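Why do people quit baking bread?
Project report, Food and Society elective
Malachy Noonan, with Yamila Leiva and Ulises Durán
9/13/24

So I started this project because I quit baking bread myself. I had a sourdough starter for all of one winter, named it and everything, and then one week in March I opened the fridge and it had gone gray on top and I just closed the door again. Yamila said half her family had the same story, and that was our topic sorted!

Our question was pretty simple: when people give up on baking at home, what makes them stop? We wrote a survey with 6 questions and put it up at the Brandale library and in two group chats that Ulises is in (he is in a lot of group chats). We got 131 answers, way more than we planned for, and I ended up reading every one of them on the bus.

Of those 131 people, 59 had stopped baking completely. I really thought they would blame the price of flour. A few did, but the answer that came up over and over was time, and mostly waiting time – being stuck at home while the dough rises. One person wrote that she felt like she was babysitting. Another said he baked happily for years until his shift changed, and then there was never a long enough gap in the day.

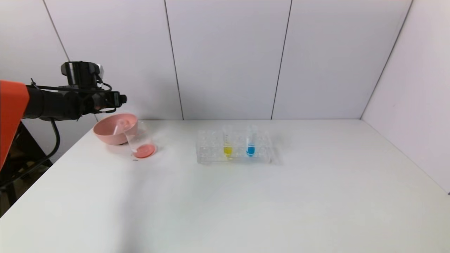
The second big reason was measuring. People who used cups had a lot more complaints about loaves turning out different every time, and the ones with a kitchen scale hardly mentioned it. I tried this at home with flour and got a different weight each time I scooped, which made me feel better about some of my old bricks. Yamila thinks we should have asked about ovens too, and she's right, we forgot.

We also talked to Emiliano Iturra, who runs the Quiroga bakery. He told us his busiest customers for plain white loaves are people who used to make their own, and that they always want to tell him about it while there's a line behind them.

Our report draft went past 3,000 words at one point, so we cut the whole part on the history of yeast (sorry, Ulises). If I did this again I'd get answers from older people, as the group chats were nearly all students, and I'd ask how long everyone kept going before they stopped. I have a new starter now. It's on the counter this time, where I have to look at it.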